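**Plikside opens its kitchen fit-out program to rental buildings**

Plikside will begin taking orders in August for a compact kitchen package built for shared apartments and small workplaces. The package covers white base cabinets, a marble-patterned counter with matching backsplash, a double-bowl sink and a pull-out dishwasher.

The company has spent the past year fitting out a demonstration kitchen with its installation partner, Goltelari. Building managers can book a visit and try the layout with everyday dishes, from unloading mugs to putting away plates. 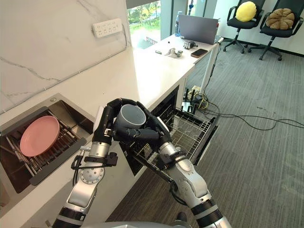 Most of the planning went into the short stretch between the sink and the dishwasher. In small kitchens, that is where people end up standing in each other's way — one rinsing, one loading, one looking for a clean cup. Plikside keeps the two next to each other so that a plate can move from bowl to rack in a single reach.

The sink has a larger bowl for washing and a narrower one for draining. An expandable steel rack rests over or inside the smaller bowl and can be lifted out when it is not needed. Each order includes one rack, and replacements are sold separately.

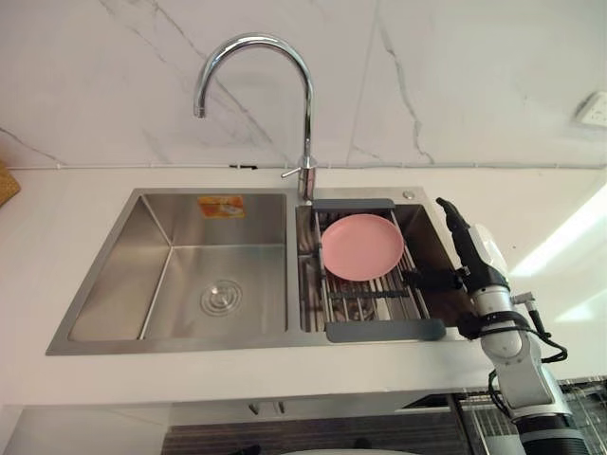
*The double-bowl sink, with a plate on the expandable rack.*

Evelien Dijkstra, who leads the project at Plikside, said the package was priced for owners who need to refit several apartments at once.

"We were asked for a kitchen that tenants can keep tidy without much effort," Dijkstra said. "People want somewhere to put a wet plate, and they want the counter back afterward. We started from that and worked outward to the cabinets."

The first building to order the package is Grosoretti, a rental property with 73 apartments. Goltelari will carry out the work there floor by floor. Tenants will be without a kitchen sink for 2 days during installation, and a shared kitchen on the ground floor will stay open for them.

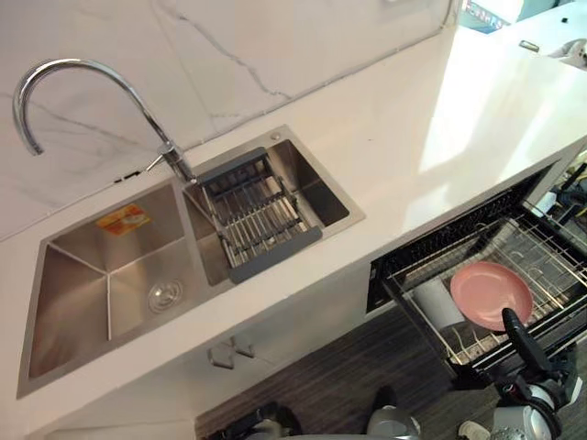
Aigars Strazds said he would have liked a wider draining bowl, but that having the dishwasher beside the sink mattered more to him. "I cook every night, and I wash up as I go," he said. "I don't want to carry things across the room."

Buyers can choose the sink with the larger bowl on either side. Cabinet handles are brushed metal as standard. Flooring, small appliances and tableware are not part of the package.

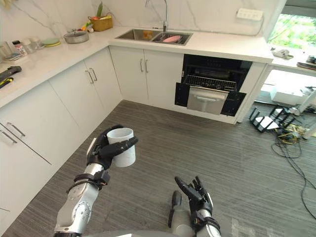
Plikside has set aside 100 packages for the first round of orders, with delivery arranged building by building. Orders are confirmed once Goltelari has measured the rooms and checked the water connections. Owners who need changes to the plumbing will receive a separate quote before any work begins.

Visits to the demonstration kitchen can be booked through the Plikside sales office, quoting reference 839.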